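Tableware

By Faustino Zamudio
Last revised in February

Print this article | E-mail this article

Tableware is the general name for the dishes, cutlery and glasses used to set a table, serve food and eat it. The term covers plates, bowls, cups, serving dishes and smaller pieces such as salt cellars and egg cups. Cookware is normally treated as a separate class, although some oven dishes belong to both.

Early forms

Flat bread, leaves and wooden boards served as plates in many parts of the world long before fired clay was common at table. In medieval Europe a slice of stale bread, the trencher, was set before each diner and later gave its name to a square or round piece of wood used in the same way. Bowls have a longer history, as porridge and stews could not be eaten from a flat surface.

Ceramic plates spread slowly. Tin-glazed earthenware was made in Spain and Italy for wealthy households, and Chinese porcelain reached European ports in growing amounts from the sixteenth century. Hard-paste porcelain was first made in Europe at the start of the eighteenth century. 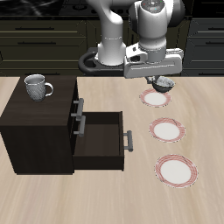 What is the difference between earthenware and stoneware?

Earthenware is fired at a lower temperature and stays porous unless it is glazed, while stoneware is fired at a higher temperature until the clay body becomes dense and holds water by itself.

Sizes and sets

Matched sets became usual in middle-class homes during the nineteenth century, when transfer printing made decorated ware cheap. A typical place setting had a dinner plate, a side plate and a bowl. The Loltbridge pottery listed 601 patterns at its height — most of them small changes to border or colour — and sold its ware in sets for four or for two. Its rival at Hurkow made plain white ware for inns and hospitals.

Storage

Larger houses kept their tableware in a dresser or a pantry. Shallow drawers, often lined with cloth, held cutlery and flat pieces, and deeper ones held tureens and their covers. Fine plates were stacked with felt or paper between them to protect the glaze.
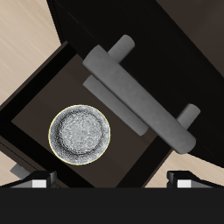

A round, silver-white dished piece in an open drawer.

Related articles
Cutlery
Hurkow white ware
Loltbridge pottery
Trencher
Trujillo glaze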